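Wrist cabling on a small arm – what's the accepted practice for bend radius and slack?
Posted in Workshop Automation, tagged cables, end effectors, house rules

Kamran Dehghan

Hello all. I've been landed with writing a one-page cabling rule for our shop and I'd like to steal some wisdom before I embarrass myself.

We're a small outfit, two arms on benches, and up to now everybody has run their cables however they fancied. Some people zip-tie everything flat to the arm so it looks lovely in the morning and has snapped a conductor by June. Others leave so much slack that it snags on whatever is on the bench. We've had 39 logged stoppages since we started keeping a proper book, and when I went through them a good chunk were cable related. Not the motors, not the software, just wires.

What I'm after is this. Is there a proper rule of thumb for bend radius on a cable that moves, as opposed to one that just sits there? Does spare length get coiled up, and if so where? And do people treat cables on the bench, the ones the arm has to work near or pick up, under the same rule as the cables on the arm itself? My colleague says they're two different things and should be two different documents. I say if it's black and bendy and near the gripper it goes on my page.

I did have a look at the supplier's booklet for our Jarkus drag chain, but it's all about long straight runs on gantries and says next to nothing about wrists. I also don't want to write eight pages that go in a drawer. One side of A4, readable by somebody with greasy hands, is the dream.

Any real rules you actually work to would be much appreciated, even if they're scribbled on a whiteboard!

Ruairí Ó Conaill

Right, I've been through this exact pain at Kindholm, so let me give you what's on our wall. It started out as a rant of mine and got tidied up later.

First, bend radius. Look at the cable's own data sheet before you do anything else, because it'll nearly always give two figures, one for fixed and one for flexing, and people read the wrong one. If the sheet only gives a fixed figure, that cable doesn't go on a moving joint at all. We had a long argument about that and I'm glad the strict side won. Where we've no sheet (somebody's mystery lead out of a drawer – we all have that drawer) we work to 8 times the outside diameter as a bare minimum, and it's only allowed on the bench.

Second, slack. Work out how much you need by jogging the joint slowly to both ends of its travel with one hand near the stop, and watch the cable, not the arm. You want a soft loop left over at the worst position. Then clamp on the fixed side and the moving side, never on the joint. Leave the ties loose enough to slide a bit of card under. And put a strain relief at the plug, always, even on a quick test you'll have torn down by teatime.

Third, spare length. On the arm, none. Cut it or buy the right one. On the bench, coil it in one flat bundle and keep other leads from crossing over it. The crossing is what gets you. A gripper closes on what you think is one strand and lifts three, and then whatever's on the far end comes along for the ride.
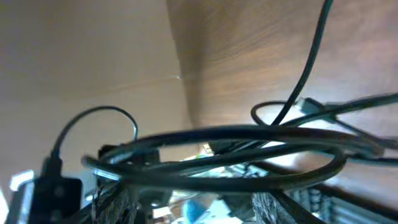 Coiled black cable over the gripper fingers, with thinner leads crossing behind it.

I'd have a word with whoever left that bench, mind you, in the nicest possible way. Look at the top of the coil, where the long thin lead comes down to meet it and a thicker one heads off to the right from nearly the same spot. Under our rule those get separated before anybody presses start. The little connector or clip lying in among them would get moved as well. Dark cable on dark cable is hard enough for a person to follow, never mind a camera up close, so we put a wrap of bright tape on any lead that's meant to be picked up.

On your one document or two question – one page, two headings. We tried separate sheets and the bench one vanished behind a radiator. Our headings are "On the arm" and "Near the arm" and the whole thing is 86 words, which I'm quite smug about.

Last bit. Put an inspection in. Ours is a look and a gentle feel along the wrist cables at the start of each shift, arm powered down and locked off, and anything shiny, flattened or kinked gets swapped there and then. No "it'll do till lunch". Write down the swap in your book as well, you'll start seeing which clamp is eating them.

Sithole

Agree with most of the above but I wouldn't bother with the tape, it goes gummy and ends up on the gripper pads. Coloured sleeving is better. Also spiral wrap at the wrist instead of zip ties, dead cheap.

And check your risk assessment mentions trapped cables, ours at Grarnach didn't and we had to redo it.

Kamran Dehghan

Brilliant, thank you both. Going with "On the arm" and "Near the arm", and I've ordered some orange sleeving. Ruairí, any chance you could post the 86 words?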